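Household Guidance: Trying Out Hand-Held Grippers at the Kitchen Table

Andemia Home Equipment Advice Service
Guidance sheet 808

Members who are considering a hand-held gripper, or who have been asked to choose between two, are advised to try each one at home before making a decision. A kitchen table is suitable for the purpose. The following guidance applies to the Flodine and Biseck patterns and to most other grippers with two parallel fingers.

Preparing the table

Lay a cloth that hangs over the front edge and does not slide. A patterned cloth is acceptable for trials by hand. Where a camera is fitted to the gripper, a plain cloth may make thin objects easier to pick out in the recording, and members may wish to try both.

Move glass jars and full bowls to the back of the table. Switch off and unplug any cooking appliance within reach of the arms. The linkages open wider than the fingers, and it is the linkages that knock things over.

Choosing objects

Begin with a sponge or a folded tea towel, proceed to a piece of firm fruit, and finish with chopsticks. Chopsticks are a severe test of finger alignment. Use one of plain wood and one with a smooth painted finish, as pads which hold the first may let the second turn.

Carrying out the comparison

Allow 3 attempts for each object with each gripper. Approach with the fingers fully open and close them slowly. Take hold near the middle of a chopstick when it is lying down, and near the upper end when it is standing in a basket. Lift it clear, pause, and set it down. Record a slip as a slip, even where the object was caught again.

Change one thing at a time. If the pads are replaced between trials, repeat the earlier objects before going on. Pads of different colours may be fitted to the two fingers so that notes can refer to them without confusion.

Care of pads and pivots

Wipe the pads with a damp cloth and dry them fully. Flour and cooking oil both reduce grip and should be removed before the next trial. Check that the pivot pins are seated and that both arms move freely. Washing-up liquid must not be allowed to run into the linkages.

Further help

The Pandey comparison form has space for two grippers and may be copied freely. Completed forms should quote reference 473.
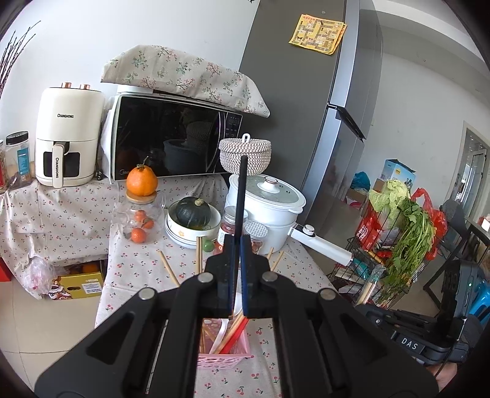

Chopsticks on the cherry-print cloth
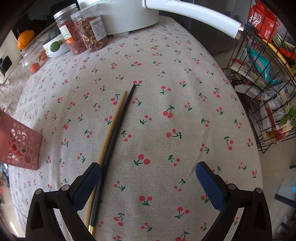
Page last changed: July 2025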